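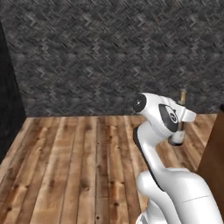
The robotics club at Ovstead meets above a bike shop, and by the time I've climbed the stairs on Saturday, January 26, 2019, the argument is already in full swing. It's about a bottle. Should the arm come at it from the side, or reach over the top? I'd been in the door a minute and I already had an opinion (side, obviously).

There are 16 members this year, mostly sixth-formers, and all of them are getting ready for the Jornlow Cup, which is run entirely in simulation. Every team gets the same virtual arm and the same virtual rooms, and whoever writes the best code wins. I'd expected it to feel a bit dry. It doesn't! People gasp at the screen. Somebody had brought flapjacks.

Anatole Bailly started the club in September after years of teaching physics, and he's gloriously untidy about it. "I give them the task and then I go and put the kettle on," he tells me. The code they're using was begun by last year's lot, who named it Bouvier after a dog, and it has grown to 3000 lines, a fair few of which are comments complaining about the other lines.

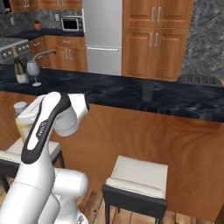

The kitchen round is the one they all moan about. Grabbing a bottle in open space is one thing, but put a worktop and a couple of stools nearby and the arm suddenly has elbows to worry about. Each team gets 8 minutes per attempt, and a knocked stool costs you points.

I had a go myself, with two very patient girls from the Ivudside team talking me through it. I hit a stool. Then I hit it again, from the other direction, and they wrote my score on the whiteboard anyway, under everyone else's.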